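How to score a club cricket match on paper (when the scorer doesn't show up)

Somebody has to do it. Usually whoever's batting at nine and standing too close to the bag. So, quick version, enough to get you through a Sunday-type friendly without both captains yelling at you.

What you need. Scorebook. Two pencils, one eraser, a sharpener. No pens, please. A watch or a phone. A clipboard if it's windy. Team sheets from both captains BEFORE the toss, full names, batting order doesn't matter yet. And sit where you can see both umpires, side-on if you have to, not behind the tree.

Fill in the top of the page first. Teams, ground, date, who won the toss, what they chose. People skip this and then in December nobody knows which game it was. Write the start time too.

Now the page. Three bits that matter: batting section on top, bowling section underneath, running total grid on the side or bottom depending on the book. Every ball goes in all three if runs came off it. That's the whole job really. Batter, bowler, total. Say it out loud if you have to.

The symbols, the ones I use:

Dot = nothing happened
1, 2, 3, 4, 6 = runs off the bat
W = wicket to the bowler
Plus sign = wide, add a dot in the corner for each extra run they take
Circle = no-ball, and if they hit it, write the runs inside the circle
Triangle pointing up = bye
Triangle pointing down = leg bye

Some leagues swap a couple of these. Doesn't matter for a friendly, just pick one set and stick with it. Write the key on the inside cover so the next person can read your page.

Bowling box. One box per over, six marks in it, two rows of three or three rows of two, whatever fits. Wides and no-balls are extra deliveries so the box gets crowded - write small from the start. If nothing gets scored against the bowler and all six are in, join the dots up into an M. That's a maiden. Byes and leg byes don't go against the bowler, so an over with two leg byes and nothing else is still a maiden. Wides and no-balls do count against him, so no M.

Batting row. Every ball the batter scores off, write the number. A wide isn't a ball faced. A no-ball is faced, if you're keeping balls faced, which in a friendly I wouldn't bother. When they're out: how, who caught it, who bowled it, then draw the two little closing lines after the last score so no one adds to it by accident. Run outs do NOT go to the bowler. People get this wrong constantly.

Total grid. Cross off each number as you reach it. Single, one slash. Four, a long line through all four numbers. Sounds slow, it's fine after a couple overs.
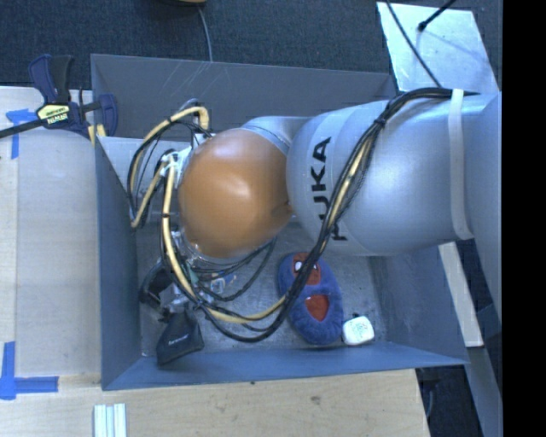 Emilian Surdu wrote in to say he quit using the crossing-off grid years ago and just keeps a total at the end of each over, with wickets next to it, like 60 for 4 after 16. He says it's faster and he's never been more than a run out. Fair enough. I'd still do both if you're new, the grid is what saves you when the end-of-over figure looks wrong.

Signals. When the umpire signals, you signal back. Raise a hand, wave the book, anything they can see. They're supposed to wait for you. If they don't, shout. Arms out sideways is a wide. One arm out is a no-ball. One arm straight up, open hand, bye. Tapping a raised knee, leg bye. Both arms up, six. Waving arm across the body, four. Touching the shoulder, short run, take one off.

End of every over, check. Takes ten seconds. Bowler's runs for the over plus any byes should match how much the total moved. If it doesnt, fix it now. Not at tea.

When it goes wrong (it will). Don't rub anything out yet. Put a small question mark by the ball and keep scoring. Catch up between overs with the other scorer if there is one, or grab the batter who just got out, they usually remember. Two batters who look alike under helmets is the classic one. Ask the umpire at the drinks break who's at which end.

Balancing at the end of the innings:

1. Add up all the batters' runs.
2. Add extras: byes, leg byes, wides, no-balls, and penalties if there were any.
3. That should equal the total.
4. Add up runs off all the bowlers, then add byes, leg byes and penalties.
5. Should equal the total again.

If step 3 works and step 5 doesn't, the mistake is nearly always in the bowling. Look for a leg bye charged to somebody. If it's the other way around look for a run given as a bye that the batter should of had.

Get both captains to look at it before anyone goes home. Then take a photo of both pages. Books get left on car roofs.

Comments

Rhea Lumbao
Thank you, got handed the book last week with no warning and had no clue byes weren't on the bowler. Poor guy had a maiden and I took it off him.

Simão Teixeira
Our league has the triangles the other way up. Confused me for a whole innings.

Albertina Aguiar
What do you do if a batter retires hurt and comes back? Do they get a new line?

Benedita Bragança
@Albertina same line. Write "retired hurt" lightly in pencil, rub it out if they come back in. Leave the closing lines off.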